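Foro Oficios y Almacén > Preparación de pedidos > Brazos en la mesa de surtidos: ¿cómo os va?

marga_surtidos
Abro hilo porque en Tendiso llevamos desde septiembre con los brazos en la mesa de surtidos y quiero saber cómo lo lleváis en otros sitios. Hacemos centros decorativos, cuencos con fruta artificial y cosas así, y antes éramos tres por turno llenando a mano. Ahora una se queda en la mesa y las otras dos hemos pasado a revisión y embalaje. No han echado a nadie, lo digo ya porque sé que es lo primero que vais a preguntar. Pero el trabajo es otro, y yo la verdad es que echo de menos llenar cuencos (sí, ya, cada una con sus vicios). Las uvas van a los lados, la pieza amarilla en medio y las cerezas al final, igual que lo hacíamos nosotras.

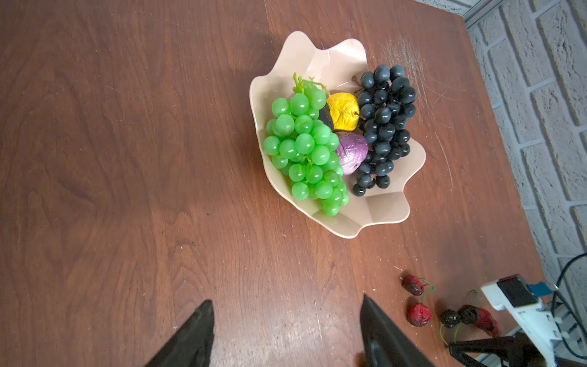
rulo_77
Re: Brazos en la mesa de surtidos
Pues disfruta mientras dure. En Rerko también empezaron con "nadie se va a la calle", y nadie se fue, vale, pero cuando se jubilaron dos no las cubrieron. Eso también es perder puestos aunque quede más fino.
Y otra cosa, ¿te han tocado la categoría? Porque a nosotros nos pusieron a vigilar la célula con el mismo sueldo de siempre y encima con la bronca si se paraba.

marga_surtidos
Re: Brazos en la mesa de surtidos
Categoría la misma, rulo. Nos dieron un curso de 14 horas y un plus que da para un par de cafés a la semana jaja. Lo del plus está peleándose.

nocturna_bcn
Re: Brazos en la mesa de surtidos
Yo voy a llevar la contraria. Estuve años en surtidos en Skallo y acabé con la muñeca hecha polvo, con infiltraciones y todo. Cuando pusieron el primer brazo casi le doy un beso. ¿Que es más aburrido revisar? Pues sí, pero duermo sin férula — y eso para mí no tiene precio.

rulo_77
Re: Brazos en la mesa de surtidos
Lo de la muñeca te lo compro, pero para eso está rotar a la gente, que es bastante más barato que un brazo y no lo hacían ni a tiros.

pepo_mantenimiento
Re: Brazos en la mesa de surtidos
Hablo desde el otro lado, que soy el que va cuando suena el aviso. Marga, ¿quién decide cuándo un cuenco está bien? Ahí está el lío siempre. En mi planta usamos un programa que se llama Sang y al principio daba por bueno todo lo que tuviera las piezas dentro, aunque quedara feísimo. Al final se sentaron con las de la línea una tarde entera para que explicaran qué miraban ellas, y mejoró un montón. Eso sí, a ellas nadie les pagó la explicación.

marga_surtidos
Re: Brazos en la mesa de surtidos
¡Eso mismo, pepo! Decidimos nosotras, a ojo. Yo miro que las verdes no se coman a las negras, que la morada se vea y que las cerezas rojas caigan hacia un lado, con los rabitos a la vista. Para mí este está para embalar, aunque mi compañera de la tarde le giraría las uvas oscuras. Tenemos 39 referencias de cuenco y en la mitad no nos ponemos de acuerdo ni entre nosotras, así que a ver cómo se lo explicas a una máquina.

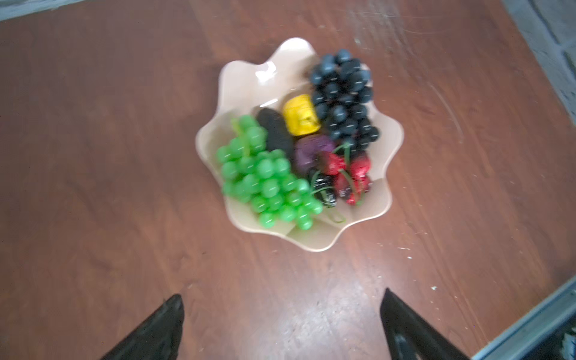 nocturna_bcn
Re: Brazos en la mesa de surtidos
Yo lo embalaba tal cual. Tu compañera y yo acabaríamos mal jajaja

rulo_77
Re: Brazos en la mesa de surtidos
Bonito queda, no digo que no. Pero fíjate en lo que acabas de contar: el criterio lo ponéis vosotras, lo lleváis en la cabeza desde hace años y no sale en ninguna nómina. Yo eso lo pedía por escrito. En Rerko, cuando quisimos reclamarlo, ya era "procedimiento interno" y a correr.

pepo_mantenimiento
Re: Brazos en la mesa de surtidos
De acuerdo con rulo por una vez. Apuntad también las paradas y quién las resuelve. Yo llevaba una libreta con las mías y me sirvió más que todas las reuniones. Y pedid que el curso conste en el expediente, que luego cambias de empresa y no tienes nada que enseñar.

marga_surtidos
Re: Brazos en la mesa de surtidos
Lo de la libreta me lo quedo. El mes pasado salieron 1.594 cuencos y no sabría decirte en cuántos metimos mano después, con lo fácil que habría sido ir haciendo palitos. Empiezo mañana, que entro a las seis. ¿Alguien tiene un modelo de escrito para lo de la categoría? Si es de otro convenio me vale igual, ya lo adapto yo.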